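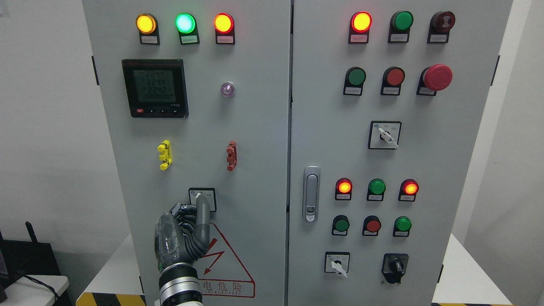
"It's reading the panel," said Kamarul Tjoa. He had flown in from Korkmont that morning and still had his coat on.

"It's touching the panel," Zorica said. "My nephew could touch the panel."

Tjoa smiled the way salesmen smile at people who sign things. The Illum plan came with 200 switching operations a month, he said, and after that you paid by the operation.

"And if it turns the wrong one?"

"It won't."

"But if it does, do I pay for that one?"

He looked through his folder. Behind him the hand stayed where it was, one finger on the selector switch, next to the sign with the lightning bolt. Zorica had worked at the Wovdale plant for 28 years and she did not like to see anything stand that long at a cabinet without making up its mind.

"It's confirming," said Tjoa.

"With who?"

"With the service center. It usually takes 5 seconds."

She looked at the wall clock, then at Reynaldo, who had been told he might be moved to the night desk if this went through. He was eating a pear.

"Leave the contract," she said. "I want to read the part about wrong ones — and take off your coat, you're making me nervous."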